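Subject: Re: The Clonier box set and the missing dub
Date: 4 February 2021

On the Clonier box, a list member wrote:

> Has anyone had a proper look at the second disc yet? I paid for
> the import on the strength of the sleeve, which promises "original
> English and French tracks," and what I got is French, French with
> a commentary, and something labeled English that sounds like it was
> recorded in a stairwell in June of some other decade. I'm fairly
> sure it isn't her voice. Did she dub herself or not? My memory of
> the TV showing says yes, but my memory also says there was a horse
> in it.

There was a horse in it. It's in the long cut, after the inheritance business, and it gets more close-ups than the husband.

As to the voice, I've now sat through the English track twice, once on headphones, and I agree it isn't her. The clue is the train scene. In the French she swallows the end of every line, as she did in everything from that period, and in the English somebody pronounces each word as if the microphone were paid by the syllable. The laugh is wrong too. She only ever had the one laugh, and this is a different one.

Now the complicated part. I went back through my old Laaksonen catalogs, the ones with the orange spines, and the entry for the picture lists two English versions. The first was made for theaters and runs six minutes shorter than the French. The second was made for television, after the distributor changed hands, and has no cast credited at all. Clonier seem to have got hold of the second one and described it in the words of the first. I wouldn't call it fraud. I'd call it somebody reading the wrong line of a catalog at the end of the day, which I have done myself, on this list, at length.

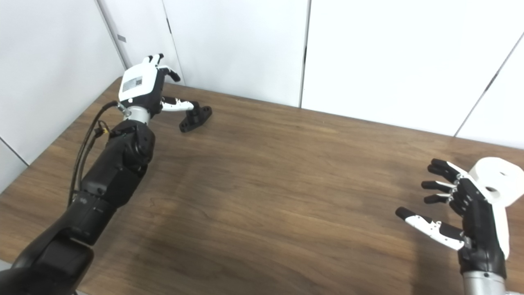 Dark wooden table, black arm at left.

To the person who asked whether the theater version still exists: yes, or it did. The Clarkum festival showed a print of it with her own English on the soundtrack, and I was there. The reel change before the funeral was missed and we all looked at a white screen for a bit, which the man beside me took for a directorial choice. The print was pink. Her accent was magnificent. I remember thinking she'd learned the lines off a card by sound alone, and that it made the character twice as frightening as she is in French, where you can tell she knows what she's saying.

Where that print went afterward I can't tell you. The program only says "courtesy of Porer," and Porer at that point was three companies sharing a fax machine. When they were bought out the library was split up, and the buyer's list had 2,000 titles on it, a good many of them the same title under another name. Ours went out under at least three. If you're searching, don't forget the American release title, the one with "Passion" in it. There is no passion in it. There's a lawsuit and a horse.

The other thing on the disc worth a moan is the interview. The box says "career-length interview" and it runs 20 minutes, of which the first part is the interviewer explaining where he first saw her films. She is very patient. She gets in one good story, about turning up for a costume fitting and finding the dress had been made for the actress who'd quit, and then they cut to the trailer.

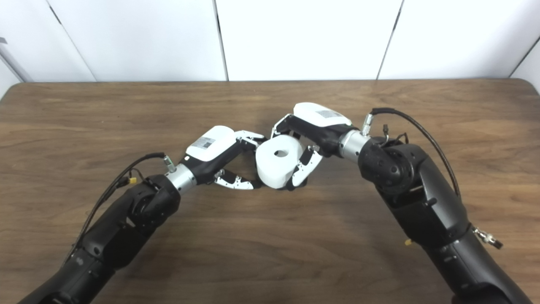 A subscriber who'd like to stay off the list tells me the self-dubbed version also went out on tape, on the old Clonier budget label with the yellow sleeves, and that it's the full theater cut except for the end credits, which stop dead in the middle of the caterers. The sound is said to be decent and the picture "like looking through soup." I have a want-ad in for one. The last copy I saw listed was asking 100 dollars, with mold, and I closed the window and went and had lunch.

So, for the original question: she did dub herself, you did hear it, and it isn't what you bought. I'd write to Clonier anyway. They replaced the disc in the comedy set when the subtitles drifted, though it took them until the next set came out. Quote the Laaksonen entry at them. If you don't have the volume, I can type the entry out, but not scan it, as the scanner and I aren't speaking.

One more small thing. Someone earlier in the thread gave the TV version as the director's preferred cut. I'd love to know where that comes from. The only remark of his on it I've ever run across was that he hadn't been told there was one.

Anybody with the yellow sleeve, write to me off-list please. I'll pay postage both ways and I won't touch the label.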